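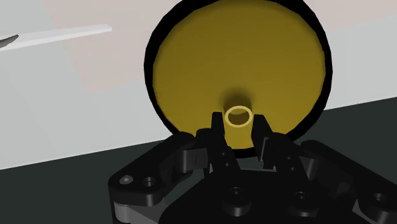

Manipulation Evaluation Technician (household and shop-floor tasks)
Narkley Automation Assessment, Rorkholm site
Fixed term, full time, with possible extension

About the position

Narkley tests whether commercially available and research-grade robot arms can carry out ordinary chores without a person stepping in. Our clients are appliance makers, aged-care operators and small workshops. They want to know which jobs a machine can be given now, which need a modified fixture or handle, and which should stay with staff.

The technician will run trials in simulation and on physical benches, score them against written criteria, and report the results in a form a client can check. The position reports to Margarida Carrilho, Head of Trials.

The work

Our current program, Sakix, covers 820 task definitions. Each one is a single chore written down to the level where two assessors will score it the same way: put a lid on a pot, hang a mug on a hook, take a part by its stem and set it in a tray, wipe a counter to the edge. Every definition is run in simulation first. Those that reach the threshold move to the bench.

Most of the difficulty is in contact. Reaching an object is largely solved for fixed benches with good lighting. Closing two fingers on a short cylindrical feature, holding it through a change of direction and letting go without dragging it sideways is less reliable, and the failure rate climbs when the part is wide compared with the feature being gripped. Simulated contact can flatter a gripper. Part of this job is finding out where it does.

Duties

Set up and run simulated trials from existing task definitions, including object placement, friction values and camera views.
Repeat selected trials on the bench and record the difference between simulated and physical results.
Classify failures using our codes (missed approach, partial grasp, slip, collision, wrong release, time-out).
Draft new task definitions after visits to kitchens, laundries and light assembly shops.
Check collision meshes for thin rims, hollow tubes and concave surfaces, and correct them where needed.
Maintain grippers and fixtures, including fasteners, finger pads and calibration targets.
Write short trial reports. Joaquim Leitão edits all client documents and will return drafts with comments.

What the job does not include

The technician does not train control policies or choose the hardware under test. Clients supply both. We do not tune a client's system to improve its score, and staff may not hold a paid interest in a firm whose equipment we assess.

Essential requirements

A diploma or degree in mechatronics, mechanical engineering, computing or a related field, or equivalent trade experience.
Working knowledge of at least one physics simulator.
Enough Python to read a trial script, change it and explain the change.
Experience keeping test records that other people rely on.
Ability to lift fixtures and stand at a bench for part of the day.

Useful but not required

Time spent in commercial cleaning, food preparation, warehousing or assembly. Two of our present assessors came from these trades, and their task definitions need the fewest revisions.
Experience with parallel-jaw or linkage grippers.
Basic statistics, in particular confidence intervals on pass rates from small samples.

Where the program stands

Applicants often ask how close the machines are. On present results, single-step pick and place with rigid objects is dependable enough for some shop-floor cells. Household chores are well behind. Tasks with several steps, soft goods, or objects stored inside other objects rarely pass without help, and a system that passes in simulation can fail the same definition at the bench. We publish pass and fail counts for each task and do not issue an overall ranking.

Conditions

Ordinary hours are 8:30 a.m. to 4:30 p.m. Some simulation batches run overnight but are unattended. After probation, two days a week may be worked from home when no bench trials are booked. A relocation allowance of $2,000 is available to applicants moving to Rorkholm. Safety footwear and eye protection are supplied. The salary band is set out in the position description, available on request.

How to apply

Send a résumé and a cover letter of no more than two pages to Deolinda Meireles, Recruitment. In the letter, choose one chore you know well and state how you would decide whether a machine had done it properly. Include the cases you would find hard to score.

Shortlisted applicants will attend an interview with Margarida Carrilho and Aurora Azevedo and complete a paid scoring exercise using recorded trials. Interviews will be held in December. Technical questions about the position may be directed to Aurora Azevedo.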